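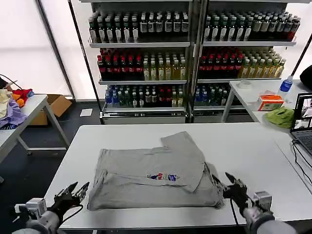

Mesa de dobra e área de prateleiras, posto Nitero, verificação de maio. A lista foi preenchida antes da abertura, com o posto em funcionamento normal de dobra de camisetas. A mesa branca retangular tinha uma camiseta cinza-clara parcialmente dobrada sobre o tampo, e atrás dela fica a estante metálica dupla com as bebidas engarrafadas. Os comentários seguem a ordem do formulário. C = conforme, NC = não conforme, OBS = conforme com observação.

1. Mesa de dobra

1.1 Tampo limpo, sem farpas nem resíduos que manchem o tecido: C
1.2 Mesa nivelada e sem balanço: OBS
Comentário: o pé traseiro esquerdo foi ajustado com a porca de regulagem. Apertar de novo na próxima visita.
1.3 Cantos sem arestas vivas: C
1.4 Altura do tampo adequada ao trabalho em pé: C
Comentário: 90 cm, medidos no lado de trabalho.
1.5 Cabos presos e fora da borda da mesa: NC
Comentário: há um cabo preto fino fazendo uma volta por cima da borda. Fixar com abraçadeira por baixo do tampo.

2. Peças têxteis

2.1 Peças secas antes da dobra: C
2.2 Ausência de alfinetes, grampos e etiquetas plásticas soltas: C
2.3 Estampas sem descascar: C
2.4 Dobra conforme o padrão da loja: OBS
Comentário: o padrão pede mangas para dentro e barra alinhada. Peças com a barra enrugada devem ser abertas e dobradas de novo. Alisar com a mão aberta, do centro para fora.
2.5 Pilhas prontas com no máximo 7 peças: C

3. Estante de bebidas

3.1 Estante fixada à parede ou ao piso: C
Comentário: os parafusos superiores são novos. Os antigos foram descartados.
3.2 Carga por nível dentro do limite da placa: OBS
Comentário: o limite é de 300 kg por nível. A placa do módulo direito está riscada e precisa ser trocada. Pedido já enviado à Urach.
3.3 Garrafas em pé e afastadas da borda frontal: C
3.4 Produtos agrupados por tipo: OBS
Comentário: as garrafas de rótulo vermelho estão juntas no nível do meio, nos dois módulos. No nível inferior do módulo esquerdo a fileira é mista, com águas de tampa azul, garrafas verdes e algumas vermelhas. Separar na próxima reposição.
3.5 Prazo de validade conferido por amostragem: C
3.6 Vazamento ou vidro quebrado: não encontrado

4. Circulação e emergência

4.1 Passagem livre entre a mesa e a estante: C
4.2 Piso seco e sem desnível: C
Comentário: perto do ralo há um rejunte solto, fora da passagem. Incluir no orçamento da Chauhan.
4.3 Extintor acessível, com lacre e carga válida: C
4.4 Kit de primeiros socorros completo: NC
Comentário: faltam gaze e esparadrapo.
4.5 Iluminação suficiente sobre a mesa: C

5. Registro

5.1 Inventário de bebidas anexado: C
Comentário: 1.516 unidades, contando o depósito. O número confere com a planilha da Ratum.
5.2 Pendências da verificação anterior resolvidas: OBS
Comentário: ficou em aberto apenas a placa de carga (item 3.2).

Pendências e responsáveis

Item 1.5: manutenção, antes do próximo turno.
Item 3.2: compras, aguardando entrega.
Item 3.4: reposição da noite.
Item 4.4: gerência do posto, compra imediata.

O posto pode operar. Os itens NC voltam a ser verificados às 14h e o resultado deve ser anotado no verso desta folha.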